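Box-opening demos: your questions answered

I get the same handful of emails about this project every month, so I've put my answers in one place. Last updated May 6, 2026. 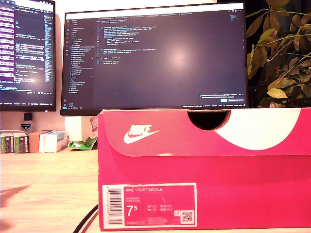
What is the project, in a sentence or two?

I'm trying to teach a robot policy to open and close lidded boxes by learning from people doing it, with the video taken at ordinary desks. The method is called Katene, and the set of clips it learns from is called Mostow. I do the work at Pemside, in a small office with too many monitors in it.

Why shoe boxes?

They're cheap, everybody has one, and they're harder than they look! The lid can bow when you grab it, the body wants to slide along with it, and some have a finger hole near the edge of the lid that gives you a completely different way in. A Nike Court Royale box in size 7.5 is as good a test object as anything you'd buy from a lab supplier, and a lot brighter.

How much data is there?

Mostow has 1,922 clips at the moment. I hold 657 of those back and never train on them. Everything in the held-back part uses boxes that the policy hasn't met in training, so it can't get by on remembering a particular lid.

Why don't you clear the desk first?

I did, for the first version. Then I tried the policy on a desk with monitors, snack wrappers and a plant on it and it went for the wrong thing over and over. Screens with glare on them were the worst. Now the clutter stays put, cables included, and the results on messy desks are much better – still not as good as on tidy ones, mind you.

What does the method do differently?

Most of the change is in where it looks. Katene first guesses which edge of the box is the lid edge, then plans the hand movement from that edge and ignores the rest of the picture. If the guess is poor it tries again before moving. I allow up to seven guesses, and after that it stops and counts the attempt as a failure.

Does printing on the lid confuse it?

A bit, yes. Big curved logos sometimes get read as an edge. I'm working on that one and I don't have a fix I'd show anyone yet.

How long does training take?

I train for 600 passes over the data. You can stop earlier and get something usable, but the finger-hole lids come good late on.

Can I use the clips?

Not yet. I'm hoping to put them out in November, along with the Vornby labelling tool I use to mark the lid edges.

Can I send you a box?

Please don't, I've run out of shelf. Clips of your own are very welcome though.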